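Foro de Automatización Casera › Kits y servicios

## ¿Merece la pena el kit de pinza de mano de Tenimard con el servicio Pluna?

**Yi-an Maeng**

Hola a todos, llevo unas semanas dándole vueltas a esto y ya no sé a quién preguntar. En el taller queremos que un brazo pequeño nos ayude a ordenar mesas al final de los cursos (cepillos, macetas, cajitas, todo lo que la gente deja por ahí) y he visto que Tenimard vende una pinza de mano con cámara. La llevas tú, haces los movimientos con objetos normales, subes las grabaciones a Pluna y ellos te devuelven un modelo para el brazo. Así contado suena muy bien, claro.

Mis dudas son estas. Primero, el agarre: las mordazas que vienen de serie me parecen muy duras, y tenemos bastante cosa hueca o de plástico fino. Segundo, el servicio, porque se paga por mes y no encuentro en ningún sitio cuántas grabaciones hacen falta para que el resultado valga algo. Y tercero, si alguien lo ha usado con un brazo que no sea de ellos. El nuestro es un Nollum de segunda mano que ya venía con el cable de alimentación remendado, así que tampoco pido milagros.

Ah, y presupuesto justito. Si me decís que con el kit básico voy servida, mejor que mejor. ¡Gracias!

---

**Dae-han Shim**

Buenas, Yi-an. Yo tengo el kit y lo uso bastante, así que te cuento por partes, aunque me voy a enrollar.

Con el agarre yo tenía el mismo miedo que tú y se me pasó con los cepillos. Son un objeto muy agradecido para aprender: tienen una cara lisa y otra llena de púas, y según por dónde los cojas cambia todo. Yo los agarro por los cantos del cabezal, con el dorso hacia la cámara, y así las púas quedan libres por detrás. Si aprietas de frente, una mordaza va a parar a las púas, el cojín cede y la pieza te baila. Copio aquí un trozo de las notas que llevo de las pruebas, que me da pereza reescribirlo:

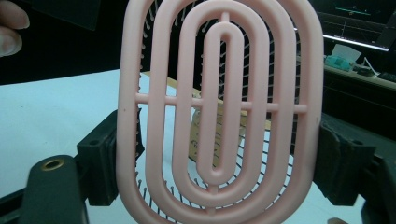
*Taller de Won, 8 de octubre de 2019*

Cepillo rosa, el del dorso con aros. Mordazas negras, una a cada lado, contra el aro de fuera. Me gusta este punto porque es donde el óvalo es más ancho y hay más sitio para equivocarse. Ojo con los huecos: entre aro y aro se ve lo que hay detrás (púas, mesa, cartón), y yo quería justo eso en las grabaciones, para que el modelo no se acostumbre a objetos macizos. Repetir con el mango mirando hacia otro lado. Repetir también con otra luz. Apuntar en Pluna la etiqueta «calado» y no «hueco», que luego no encuentro nada.

Hasta ahí las notas. De los 20 intentos que hice con ese cepillo subí 16. Los otros los tiré yo porque metí la mano delante de la lente o porque cerré demasiado pronto. Pluna te deja descartarlos antes de procesar, y te recomiendo que lo hagas sin pena – una grabación mala hace más daño que una de menos.

Sobre el servicio, te digo lo bueno y lo malo. Lo bueno es que subir es comodísimo: conectas la pinza, eliges la sesión y te vas a tomar un café. Lo malo es que el panel te enseña un porcentaje de «cobertura» que no explican en ninguna parte. El mío se quedó en 83 durante días y yo venga a grabar cepillos como un loco, hasta que escribí a soporte y me dijeron que lo que faltaba era variedad de objetos. O sea, podía haber dejado el cepillo en paz mucho antes. Desde entonces meto cacharros de adorno, tubos, cajas, lo que pillo por casa, y alterno sesiones.

Con las piezas de adorno voy más despacio. No tanto por el peso, que suele ser poco, sino por la forma: un borde irregular o una figurita pegada encima te obligan a pensar por dónde entras antes de cerrar.
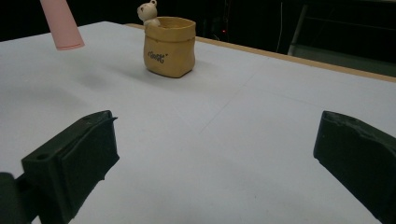
*La maceta «Good» con su osito en el borde, y la pinza todavía abierta.*

Con esa maceta yo entraría por los lados del cuerpo y dejaría el borde tranquilo, que el osito está asomado a la izquierda y es lo primero que te llevas por delante. Como imita una bolsa de papel arrugada tiene pliegues por todas partes, y las paredes no son paralelas como las de una caja. Yo acerco la pinza muy abierta, paro un momento y luego cierro lento. Esa parada también se graba y creo que ayuda, aunque esto es opinión mía y no lo he medido.

Otra cosa de la que me di cuenta grabando encima de una mesa blanca: las sombras. Si tienes un objeto en alto y otro apoyado, las dos sombras caen sobre la mesa y el primer modelo que me devolvieron se iba de vez en cuando a por la sombra, el pobre. Mezclé sesiones con un mantel gris y mejoró mucho. El tablero claro me sigue gustando para ver bien lo que hago, pero no grabes siempre en el mismo sitio.

Resumen de compra, que es lo que preguntabas:

- El kit básico te basta. El maletín es caro y la pinza cabe en una caja de zapatos.
- Pide un juego extra de dedos. Se mellan por arriba si das golpes contra la mesa, y los das.
- Contrata Pluna por meses sueltos. Yo pagué 3 y el último casi no lo usé.

Del Nollum no te puedo decir nada, yo lo paso todo al brazo de Tenimard. Si te animas, cuéntanos qué tal.

---

**Anatole Aubert**

Yo lo devolví. Pesa demasiado para la muñeca y a la media hora ya estaba grabando torcido. Si tienes alguien con quien turnarte, a lo mejor te sirve. El reembolso fue rápido, eso sí.

---

**Si-eun Ban**

¡Yo sí tengo un Nollum! Funciona, pero con trampa: el modelo que te devuelve Pluna viene pensado para la apertura de la pinza de Tenimard, y la de Nollum abre menos. Con cosas estrechas ni te enteras. Con las anchas el brazo baja tan tranquilo y se queda montado encima del objeto. Lo arreglé comprando los dedos sueltos de Tenimard y atornillándolos con un adaptador impreso (tengo el archivo, mándame un privado y te lo paso, que el foro no me deja adjuntarlo).

Y le llevo un poco la contraria a Dae-han con lo de tirar grabaciones. Las que cierran demasiado pronto yo las guardo aparte, sin subir, porque luego las repaso con quien empieza en el taller y se ve clarísimo qué hay que cambiar.

Lo del porcentaje de cobertura, totalmente de acuerdo. Yo lo tengo tapado con un pósit.

---

**Yi-an Maeng**

¡Mil gracias a los tres! Me quedo con el kit básico, los dedos extra y un mes de Pluna para probar. Si-eun, te acabo de escribir por lo del adaptador. Anatole, tomo nota de lo del peso, nos turnaremos con Seung-woo Myung, que ya me ha dicho que él se pide los cepillos.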